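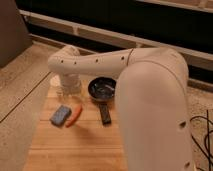

Omolara Mohammed used to keep her customer list in a spiral notebook. She sells commercial shelving for Dorell, and by December the notebook held 554 names, half of them with no date beside them.

The company moved its 18 sales reps to a shared customer database that winter. Every call now gets a short note and a follow-up date. Mohammed types hers in the car before driving to the next store.

"I was losing people between the first call and the quote," she says. "I'd find a name two months later and they'd already bought."

Her manager, Bello Dauda, set one rule: no lead goes more than 2 days without a reply. He checks the overdue list at 8 a.m. and reassigns anything on it.

Some reps pushed back. Lwazi Fourie still writes his notes on paper first and enters them at night. Dauda lets him, as long as they're in by morning.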